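Automation at Vosthorpe: Frequently Asked Questions for Staff

Last updated 9 Jan 2019

Which tasks are being automated?
The Nimri arms will take over repetitive picking and placing at the Drokier packing line. Inspection, customer orders and final sign-off remain with staff.

Will any positions be eliminated?
No positions will be eliminated as a result of this project. Two packing roles will be reclassified as cell operator roles, and current packers will be considered first.

What training is provided?
Each operator completes 30 hours of paid training, scheduled within normal shifts. Lirkuver, our installation partner, teaches the first sessions. Shadi Harb, Training Coordinator, keeps the sign-up list.

Will my pay change?
Base pay will not be reduced. Employees who complete the training receive a one-time payment of $400.

Who looks after the gripper fingers?
Operators check the fingers at the start of each shift. Wear on the ribbed pad should be entered in the cell log, even when it is minor.
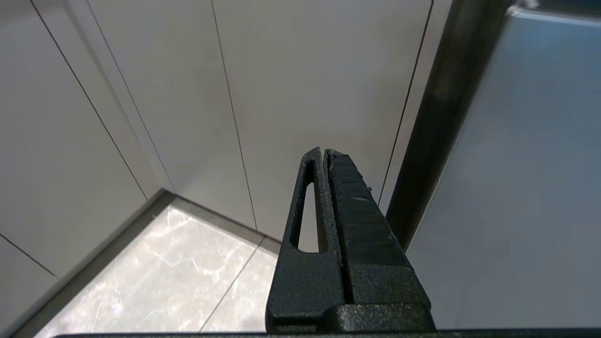
Replacement parts are fitted by Maintenance only. Operators should not trim or file a pad themselves.

May I stop the robot if I have a concern?
Yes. Any employee may press the stop button at any time and will not be disciplined for doing so in good faith.

Whom do I contact with other questions?
Please write to Jacqueline Chauvin in Human Resources. Replies are sent within two working days.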